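Ticket: Vimska dual-arm kit, right arm drops out during tool hang task
Status: Open – waiting on vendor
Product: Vimska bench kit, Ultari control software
Opened: Saturday, June 3, 2023
Priority: High (trial period is running)

Problem
Right arm faults partway through the pegboard routine. Grips the tool OK, starts to move, then the Ultari panel goes yellow and says "joint load, hold". Arm freezes where it is. Left arm stays live the whole time and still takes commands. Have to clear the fault by hand and start over.

We have the kit on trial from Wetano, deciding whether to buy. Can't sign off on it like this.

What we run
Stock "hang and return" program, nothing custom. Speed at default. Gripper force 148 on the Ultari scale, which is what the quick start card says for hand tools.

Tried so far
1. Power cycled both arms and the controller. Same.
2. Re-ran joint calibration, right side. Passed. Same fault on the third run.
3. Swapped left and right control cables at the box. Fault stays with the right arm, so not the cable port.
4. Dropped gripper force to 98. Pliers slipped, no fault. Not sure that tells us anything.
5. Turned off the left arm in software. Fault still comes up.

Pliers are the worst. Scissors go through maybe every other time. Screwdrivers never fault, we just have trouble getting them back in the cup.
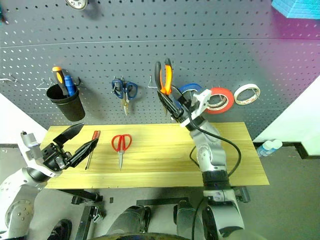 Photo: Myung test bench, right arm at the pegboard with the pliers

Look at the gripper cable, the black one. It loops out wide to the right before it comes down the arm. My guess is it pulls on the wrist when the arm reaches high and the software reads that as load. Manual shows it clipped along the lower segment but we got no clips in the box. Is there a part number??

Also the tape rolls hang pretty close to where the pliers go. Could be a light touch on one of them setting it off. Will move the pliers hook over and re-test.

Log
Fault counter was at 648 when the kit arrived, so it has clearly been out on other trials. Is there a way to zero that? Makes it hard to see whats ours.
Exported log covers the last 200 cycles, attached to the ticket. Error code is the same on every one.

Update, same day
Taped the cable down loosely as a test. Ran the pliers again. Got further before the fault but it still came. Took the tape off after, didnt want to leave it near the joint.

Need from Wetano
– cable clips or the right part number
– what load limit the wrist is set to, and if we can change it
– replacement right arm if this isn't a setting
– trial extended, we've lost most of the week to this

Please reply on the ticket, not by phone. Bench is in use until late and we can't hear it ring back there.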